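Folding puffer jackets for summer storage — what is your method?
Household & Laundry board, 4 pages of older replies archived

anqi_zhong
Hello all. I live in a small flat with one wardrobe, and every April I have the same trouble with the padded jackets. Jumpers I can fold, jeans I can fold, but a quilted jacket with slippery shell will not stay in any shape. I make a rectangle, I turn to get the next one, and the sleeves have opened again. Until now I was using vacuum bags from Trosunen, but last winter my jacket came out flat and it stayed flat for weeks. So I want to fold properly this time. Do you start with the sleeves or with the hem?

binen_backyard
Sleeves first, always. Zip it up, lay it face down, sleeves straight across the back, then fold in thirds from the hem. Sit on it if you have to. I do the whole family's on a Wednesday arvo with the footy replay on.

Marg_in_Ballarat
Face down is wrong for anything with pocket zips, sorry Binen. The pulls press into the lining for six months and leave a mark. Face up, front closed, sleeves folded over the chest.

binen_backyard
Never had a mark in my life, Marg.

sikder77
Why fold at all? Hang them. A wide hanger from the op shop is cheap and the filling stays where it should be. I paid over 200 dollars for my good one and I'm not squashing it into a tub.

anqi_zhong
Sikder, I would hang if I had the space, but my rail is full with my work clothes. It must be a tub under the bed.

Marg, I tried your way. Face up is better, I agree, the zips lie flat. My problem is now the cuffs. Mine are knitted and narrow, and the sleeve is wide and puffy, so when I pull the cuff across, the rest does not follow it. It makes a thick lump near the top and the collar stands up.

prasemora
The lump is trapped air. Press it out from the shoulder down to the cuff with your forearm before you move the sleeve anywhere. If you lift by the cuff first you're dragging a balloon.

sikder77
Or hang it.

prasemora
We heard you, mate.

Marg_in_Ballarat
Is yours the kind with a ribbed band at the bottom as well? Those are fiddlier, the hem pulls in and the body billows out above it. I fold the band under by a hand's width so the bottom edge is straight.

anqi_zhong
Yes, it has the ribbed band, with a wrinkled shiny piece in the middle on both sides of the zipper. The colour is a dark one, and there is a small check in the fabric which shows only from near. It is not an expensive jacket but I am fond of it.
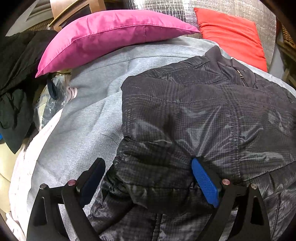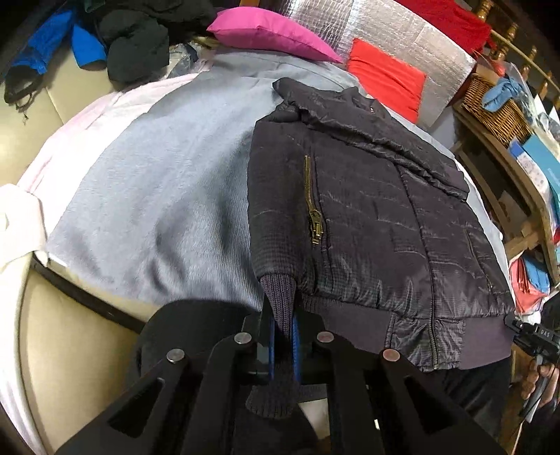

I have a question about order also. If I press the air out first, as Prasemora says, and then I fold the band under, as Marg says, does the air not come back in while I am busy with the band? With my sleeping bag it always comes back. Maybe I should do the band first — then the pressing, then the sleeves.

prasemora
Band first, fine. Leave the main zip open a few centimetres at the neck so the air has somewhere to go.

binen_backyard
Zip all the way up or the teeth catch on the lining. I'll die on this hill.

Marg_in_Ballarat
A few centimetres at the neck won't catch anything, Binen. Anqi, use a cotton pillowcase once it's folded. It holds the shape far better than string and the fabric can breathe.

anqi_zhong
The pillowcase I have not thought of, thank you. I have two old ones. I will do the band, the air, the sleeves, and leave the neck open a little, and I will write again when the tub is closed.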